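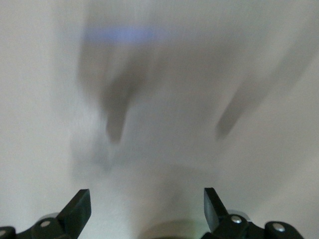
Engineering > Flight > Long Reads

By Uthai Jitpraphai
July 16, 2026
14 comments | 38 shares

Zoila Valderrama had the kettle on before I had found anywhere to put my coat, and we were well into our second mug before either of us said a word about propellers. We talked about the road into Irton, which had been dug up again, and about her sister's knees, and about whether it is possible to grow decent tomatoes on a windowsill that faces the wrong way. She is easy company. I had come to ask her why small aeroplanes are so loud, and what she has been doing about it for the past 11 years, and in the end I very nearly missed my train home.

"People blame the engine," she said, once we had finally got round to it. "Of course they do, it's the bit that looks noisy. But you put an electric motor in a little two-seater and take it up, and the people underneath still ring up to complain. They were quite shocked, some of the early owners. They thought they'd bought a silent aeroplane."

Most of what you hear from the ground, she explained, is the propeller, and in particular the tips. The outer end of a blade has much further to travel on each turn than the part near the middle, so it goes a great deal faster, and the faster it goes the harder it slaps at the air. Slow the whole thing down and the noise drops away nicely. The trouble is that you also lose thrust, and then you need more blades, or wider ones, or a different twist, and each of those brings its own bill to pay.

Her answer, or her latest answer (she has had several, and is cheerful about the ones that didn't work), is the Holub, a slow-turning propeller meant for electric trainers. It cruises at 2,086 turns a minute. I asked how she had arrived at such a fussy number and she laughed for quite some time.

"I'd love to give you something clever! We were aiming for a nice round 2,000. Then we found the spinner hummed at that speed, and it hummed a bit above that too, and we kept creeping up until it stopped. So that's where it lives. Somebody once asked me at a talk if it was to do with prime numbers and I'm afraid I said I'd look into it."

Zoila didn't start out in aeroplanes. She trained as a pattern maker, carving the shapes that foundries use to make their moulds, and she came to Milley, the firm where she still works, to fill in for a few months while someone was away. She can remember being handed a blade on her first morning and asked what she thought of it. "I said it was lovely but the back edge was too thick. I'd no idea if that mattered, I just thought it looked heavy. There was a bit of a silence. Then the fellow went off and got a file."

That feeling for shape has stayed with her, although nearly all the early design is done on a computer now. For the Holub the team drew up 21 different blades on screen and made only the four most promising. The calculations are good at telling you how hard a blade will pull, she says, and much better than they used to be at telling you how loud it will be, but they still don't tell you whether it will be annoying. Two propellers can give the same reading on a sound meter, and one will be a sort of soft rushing and the other will have you closing the windows.

"There was one we all loved on paper. Beautiful thing, very curved, swept right back like a scythe. It was quieter than anything we'd made. And it whined! Only a tiny whine, right at the top of what you can hear, and my older colleagues couldn't hear it at all and thought we were making a fuss. The two youngest had to go and stand in the car park."

The cure was to space the blades unevenly. If they all pass at regular intervals, the ear picks out a steady note, whereas a slightly lopsided spacing spreads the sound over several notes and it becomes much easier to ignore. It makes balancing the thing a good deal more awkward, as you might imagine, and she spent most of one February doing nothing else. She drew me a little sketch of it on the back of an envelope, then drew it again because she had put one of the blades in the wrong place, and then told me to throw both of them away.

The finishing is still done largely by hand, with a small sanding tool called the Grindimano that the Milley workshop is very fond of. I got to try it on a scrap blade and was told, kindly, that I was pressing too hard. After that each new propeller is run for 100 hours on a test stand before it goes anywhere near an aeroplane, and taken off at intervals to be checked for cracks along the root, where the blade meets the hub.

"That part's dull, and I like it," Zoila said. "You sit there with your sandwiches and your ear defenders and you wait. If you've done your job then you've had a very boring fortnight. I've had one or two that weren't boring and I wouldn't want another."

I wondered whether pilots had taken to the new propeller, and she tipped her head from side to side. Instructors like it, on the whole, as they can talk to a pupil without raising their voices. Some of the pupils are less sure. An ordinary propeller tells you what it is doing by its note, and you learn to hear your speed slipping away before you see it on the dial. With the Holub there is less to listen to. One instructor has taken to putting a strip of card over the airspeed dial and asking learners to guess, to get them used to feeling it through the seat and the controls.

"I hadn't thought of that at all," she said. "I'd spent years trying to take the sound out and there he was, telling me it had been useful. He was very nice about it. We're looking at whether you could put a little of it back inside the cabin, through the headset, so the pilot hears it and the village doesn't. I don't know yet. It feels a bit like cheating, doesn't it?"

The next job is a propeller for a heavier machine, a four-seater, which needs a good deal more pull at take-off and can't simply be given a scaled-up version of what went before. A bigger blade bends more, and as it bends its twist changes, so the shape you carved on the bench is not quite the shape that flies. She would like to make use of the bending, letting the blade flatten itself a little as it speeds up. She has three ideas for how to lay up the layers inside it, and is already suspicious of two of them.

By then it was getting on for half past five and she was looking for her keys. She walked me as far as the bus stop, still talking, and a small aeroplane went over as we stood there. She looked up straight away, listened until it had gone behind the trees, and said it wanted its tips looking at.

We use cookies to remember your reading preferences and to see which articles are popular. Manage cookies | Accept all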